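Can a machine do the small chores yet?
Speaker notes, Cristóvão Calado, June 26, 2025

Slide 1. Say good morning, say thanks to the people from Clurkeck for the room. Speak slowly. I have 28 minutes and last time I used all of them before the questions.

Slide 2. Start with the question my mother-in-law asked me: "When will it do the ironing?" Wait for the laugh. Then say that I will talk about a smaller job, putting a photo into a picture frame. Everyone in the room has done it. Ask for hands: who has broken a fingernail on the little metal tabs?

Slide 3. The steps. Frame face down on the table. Turn the tabs or bend them up. Lift out the back board, put in the photo, put the board back, close the tabs. A child of eight can do it, with some bad words.

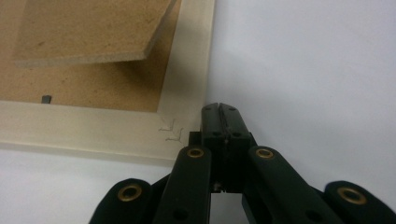 Slide 4. Why it is hard for two fingers. The board sits lower than the border, so there is almost no edge to hold. A person pushes with one nail and tilts the board with the other hand, and does not think about it. The tab is small and stiff. If you push it too much it breaks, if you push it too little the board falls out on the wall side.

Slide 5. Our numbers from May. We made 690 tries in the Koder project. Lifting the board: good in 56 percent. Closing the tabs: 38 percent. Do not hurry over this slide, people want to write it down. Say clearly that these are our frames, on our table, with our light. In a shop they will be lower.

Slide 6. Compare with wiping. The Clenesex test was much easier for us, because a table forgives you. When you miss a place you wipe again. A scratched frame stays scratched – the customer sees it.

Slide 7. My opinion. For the framing shop, not yet. For one step of the work, for example lifting out boards all day from frames of the same size, maybe soon. I would not promise a year. Cheng will ask me for a year. Answer: "Ask me again when the tabs are above 90."

Slide 8. Thanks, e-mail address, questions. Leave this slide on.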